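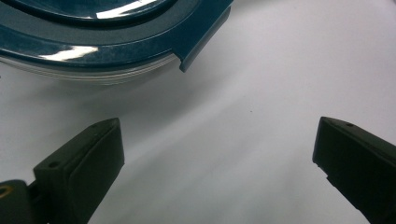
Drolto hand-held gripper: notes after a month of use

Home Posts Workshop Reading About

I've had the Drolto hand-held gripper kit since the start of November and a few people have asked whether it's worth the money. It costs 700 euros from Histonia, who were the only shop I found with any in stock. I paid for mine. This is what I think of it so far.

For anyone who hasn't followed the earlier posts, I want to teach a small robot arm to tidy a kitchen table, and for that I need recordings of the job being done with the same fingers the arm will have. You hold the Drolto by the handle, squeeze the trigger and the two fingers close. A camera looks out over them and records while you work. The arm isn't needed until later, so most of my evenings have been spent picking up food boxes and putting them down again.

What comes with it

The gripper arrives in parts. You get the handle, the finger linkage, the camera bracket, a bag of screws and bushings, two sets of finger pads, a cable and a printed sheet of instructions. The camera itself is extra, and the product page doesn't make this clear. I already had one that fitted. Norbert Gajdoš, who bought his a week after me, didn't, and had to wait for another parcel.

Putting it together took me one evening. The sheet is fine up to step 8, where it shows the linkage from the wrong side. If you follow the drawing the arms go on mirrored and the fingers won't meet. I took it apart, did it again the other way round and it was right. Histonia have told me they'll pass this on to Drolto.

The bushings need pressing in straight. Do it by hand as far as they will go and then use a vice. I tapped one with a hammer and had to ask for a replacement.

Holding things

I began with food storage boxes, as they're what the arm will meet most. Ours are clear with a thin blue edge, and there's nearly always something in them.
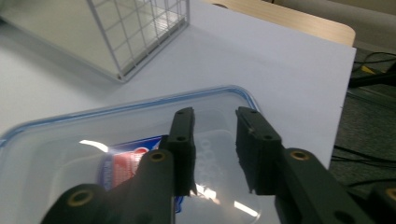

Fingers open over one of the clear boxes, wire basket at the back.

The fingers open wide enough to take a box of this sort by its narrower side. The wide side is too much for them. Approaching from above works better than coming in flat along the table, where the linkage reaches the table before the fingers reach the box. You get used to the angle after a day or so.

The pads are the part I would change. The rough faces hold card and fabric well, but shiny plastic can turn in them if you pick it up away from the middle. The second set of pads is softer and grips better, but one of them started coming away at the tip in the second week. I've gone back to the rough ones and I just take more care over where I pick things up. Danica Mikuš glued a strip of bicycle inner tube to hers and says that solved it. I haven't tried it.

Glossy lids are the other difficulty, and this one is down to light. Anything with a shine throws white streaks back at the camera when the lamps are on overhead, and the software has more trouble finding the edge. Turning the object a little before you start helps. Moving the lamp helps more, if you can.

Lifting

Once the pads are on properly, lifting is easy. The trigger has a long travel and you can feel when the fingers meet something, which I didn't expect at this price. A full box of leftovers is about the limit for my wrist, and the gripper would manage more than I would. After an hour I want to put it down. The weight is all at the front, and a strap from the handle to the forearm would make a big difference. There are holes in the handle that look meant for one, but none is sold. 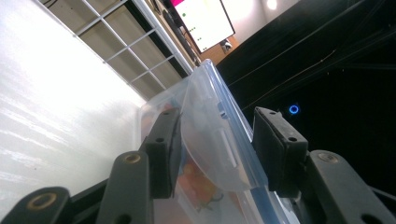 Box held on the tilt between the two fingers.

Tilting a held box is where the linkage shows its quality. There's very little play in it. I checked again last night and it feels as it did when new, although the black plastic has picked up scuffs along the edges. They don't matter to the way it works.

Software

The recording program is plain and does the job. You press a button on the handle to start and again to stop, and each take is saved with the finger positions alongside the video. It crashed on me in the first week and has been steady since the update. Exporting is slow. I leave it going and make tea.

The licence covers 2 computers. I asked about a third and Igor Kubíček at Histonia replied the same afternoon to say it would be extra, but he did at least give me a straight answer and a price.

Would I buy it again

Yes, though I'd order spare soft pads with it and check the camera list first. I looked at the Halás kit before this one. It's cheaper, but the fingers are shorter and it has to be plugged into the wall, and I'd have been forever stepping over the lead. If you only want to try the idea out for a weekend, Mizanur Majumder has put up drawings for a printed one that costs next to nothing, and he answers questions.

Things I still want to try: the inner tube pads, a strap made from an old rucksack, and 4 people taking turns with it at our next get-together to see how much the way you hold it changes the recordings. I'll write that up when it's done. If you've got one and have found a way round the shiny lid problem, leave a comment.

Contact | Copyright Ctibor Hájek | Back to top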